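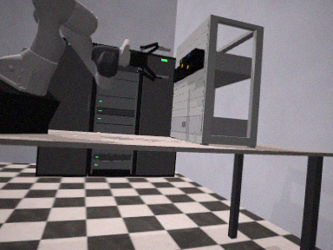 Para preparar una mesa de trabajo antes de barnizarla, empiece por vaciarla y quitar el polvo con un paño seco. Lije siempre en el sentido de la veta, primero con grano 60. Si el tablero es largo y delgado y lleva un bloque pesado en un extremo, como el pedestal negro bajo el brazo gris, desmonte el bloque y lije también debajo. Las marcas de tornillos se rellenan con masilla -- la de Brallow sirve -- y se dejan secar.

Aplique la primera mano de barniz con brocha plana, en pasadas largas y sin volver atrás.

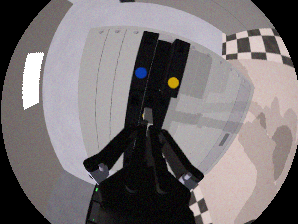
Entre mano y mano espere 5 horas y pase una lija muy fina, sin apretar. Retire el polvo antes de seguir. Con dos manos basta para el canto; la cara superior necesita tres.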